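## 6. Installing the Under-Counter Water Filter

This section covers the Vorkard two-stage filter with the separate drinking tap. If you bought the version that screws onto the end of the kitchen faucet, put this manual down and enjoy your afternoon. Yours takes a minute and has its own leaflet.

The steps below assume a cold water line under the counter, a shutoff valve that still turns, and a person willing to lie on their back inside a cabinet.

### 6.1 Before you start

Take everything out of the cabinet. Yes, the bags full of bags too. You will need an adjustable wrench, a drill with the hole cutter from the kit, a bucket, a flashlight and a towel you have stopped loving.

Check the parts against the card in the lid of the box. The housings are marked A and B on the collar. The bag of small fittings should hold two elbows, a tee, a flow limiter and a spare O-ring. The spare O-ring looks as if it was left over by mistake. It wasn't. Tape it to the inside of the cabinet door, where your future self will find it and think well of you.

**Note:** Kits sold under the Uritz name before November have a gray tee in place of the white one. It fits the same way. Ignore the arrow on it, which points in whatever direction the mold felt like that day.

### 6.2 Choosing a spot for the tap

The drinking tap goes through the countertop, and a hole in a countertop is a long-term relationship. Spend some time on this.

1. Clear a stretch of counter near the sink and stand the tap on it, uninstalled, for a day or so. Cook as usual. If you keep knocking it over, that was useful information.
2. Check what is underneath. The stem needs a clear drop below the counter. Drawers, corner braces and dishwasher hoses all have a way of being exactly there.
3. Check that the spout swings over the sink through its whole travel. A drinking tap that drains onto the counter has few admirers.
4. Mark the center of the hole with tape and a pencil cross.

Speckled and mottled tops hide pencil marks beautifully, so use the tape.

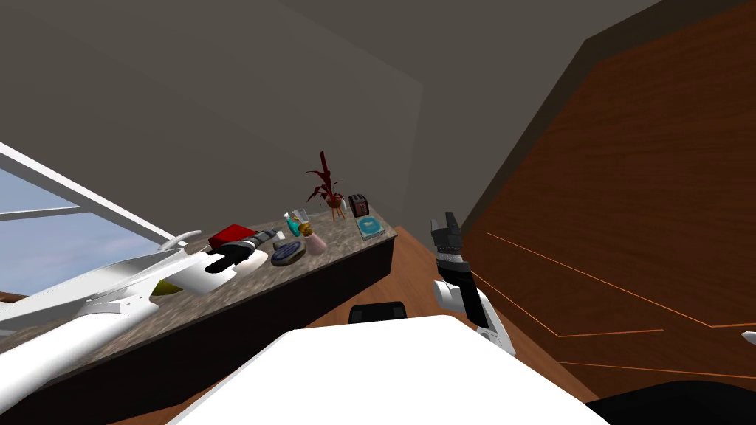
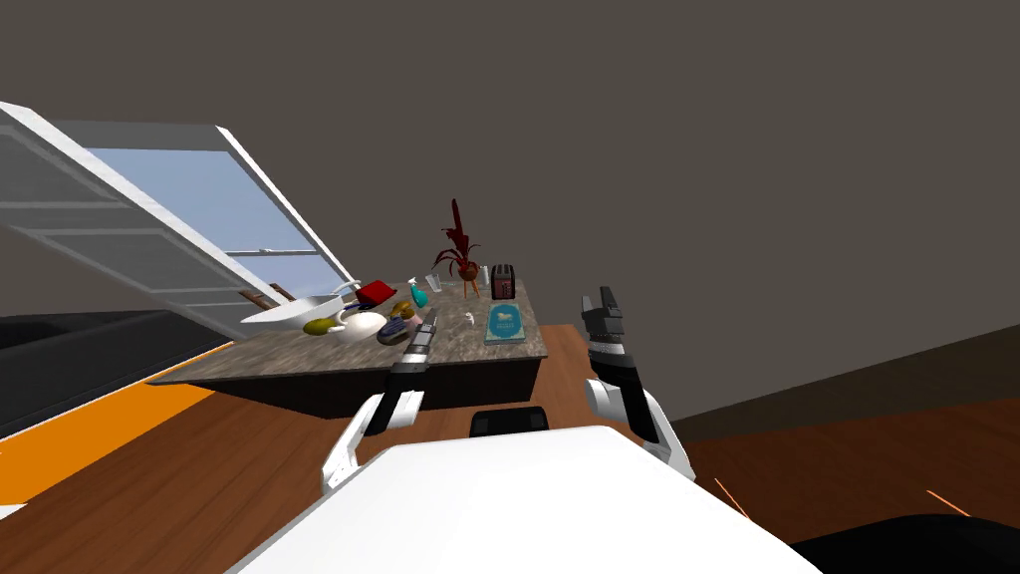 **Caution:** The hole cutter in the kit is for wood and laminate tops only. For granite or any other stone, use a diamond cutter kept wet the whole time, or pay someone who owns one. The kit cutter will make a great deal of noise on stone, and then it will be round and smooth and you will have no hole.

5. Drill from above, slowly, without leaning on the drill. Let the dust go onto the towel.
6. Drop the tap in with the rubber washer on top of the counter and the plastic washer below. Tighten the nut by hand, then a quarter turn with the wrench. Stop there – the nut is plastic, and it remembers insults.

### 6.3 Connecting the cold line

1. Close the cold shutoff valve and open the kitchen faucet until it stops running. If it never stops running, your valve is decorative. Close the main valve to the house and have the other one replaced first.
2. Put the bucket under the valve. Water will come out of the hose regardless of what you just did at the faucet.
3. Unscrew the faucet hose from the valve. Fit the tee to the valve and the hose to the tee.
4. Push the blue tube into the side port of the tee until you feel it go past the first stop and reach the second. Most leaks reported to our Zirnbridge service desk are tubes that got as far as the first stop and were congratulated too early.
5. Tug the tube. It should stay put.
6. Fit the flow limiter between the tee and housing A, with its printed side toward the housing.

**Caution:** Cold water only. The housings are not made for the hot line, and neither is the warranty.

### 6.4 Hanging the housings

Screw the bracket to the side wall of the cabinet, leaving a hand's width of free space below the bottom of the housings. You need that space to change the cartridges. It is tempting to mount everything low, where it looks tidy, and people who do so end up taking the bracket down again with wet sleeves.

Connect the outlet of A to the inlet of B, and the outlet of B to the tap. Cut the tubes square with a sharp knife. Scissors pinch the end into an oval, and an oval tube in a round port is a slow drip with a head start.

### 6.5 First flush

1. Open the drinking tap, then open the shutoff valve halfway.
2. Expect coughing, spitting and gray water. The gray is carbon dust from the new cartridge.
3. Let it run for 20 minutes. Do not drink it, and do not use it to impress guests.
4. Close the tap, open the valve fully, and dry every joint with a paper towel.
5. Wait an hour and go over the joints again with a fresh towel. Any damp spot means that tube needs to come out, be cut square and go back in.

If a housing weeps at the collar, close the valve, open the tap to let off the pressure, and look at the O-ring. It is usually twisted. Smear it with the Wuyts grease from the kit, seat it flat and tighten the collar by hand. The plastic spanner is for opening the housing, despite what your arms are telling you.

For replacement cartridges, ask for part 2601. Change both together and write the date on the collar in marker. Put the bags full of bags back on the other side of the cabinet.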